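Chapter 7
When the Grip Lets Go: Faults in Handling Open Containers

What you will learn in this chapter
How a grip fault differs from a position fault
Why transparent containers cause trouble for cameras and force sensors
How to read a fault log and match it to what was found on the bench
When an arm should stop and when it should hold

Key terms: grip force, slip, hold state, protective stop, payload, fault log

One afternoon in March, an arm at the Zastside teaching laboratory was halfway through a pouring routine. The job was simple. The arm was to pick up an open glass jar, carry it to a tray, tip out the contents, and bring the jar back. It had already done this many times that week. At cycle 2854 the controller reported fault 500, "grip force below limit," and the arm stopped with the jar raised above the table. Two seconds later the fingers opened.

The jar broke on the floor. Leonora Dela Peña, the technician on duty, was standing outside the marked area and was not hurt. She pressed the emergency stop, wrote down the time, and left the glass where it was until the log had been copied.

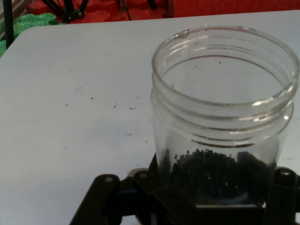
The first report blamed the glass. Smooth jars can slip, and dust from a dry load can make the finger pads slicker. Both points are true, and we return to them in Section 7.3. But slip did not explain the delay. If the jar had slid out of the grip, it would have started to fall before the fault or at the same moment. The log showed that the fingers stayed closed through the stop and then received a command to open.

Carolina Baptista, who maintained the cell, found the command in the recovery program. The program had been written by the installer, Carvalho, for a different task, in which the arm handled empty cardboard trays. For that task, opening the fingers after a force fault was a reasonable choice. A dropped tray did no harm, and a crushed one had to be thrown away. When the cell was changed over to glass, the motion program was rewritten and tested. The recovery program was copied across unchanged.

The force reading was a separate problem. A worn cable to the left finger gave a low signal whenever the wrist turned past a certain angle. The grip itself was sound. In other words, a false reading led to a correct stop, and a correct stop led to a harmful recovery.

Keep these three steps apart as you read. Section 7.1 deals with sensor faults and how to confirm them. Section 7.2 covers stops. Section 7.3 covers slip, pad wear, and loose material. Section 7.4 covers recovery, including the rule that a raised load must be lowered before the fingers are allowed to open.

Before you begin
Look at the recovery program for any arm you have access to. Write down what the gripper does after a force fault, after a loss of air or power, and after an emergency stop. Bring your notes to the work in Section 7.4.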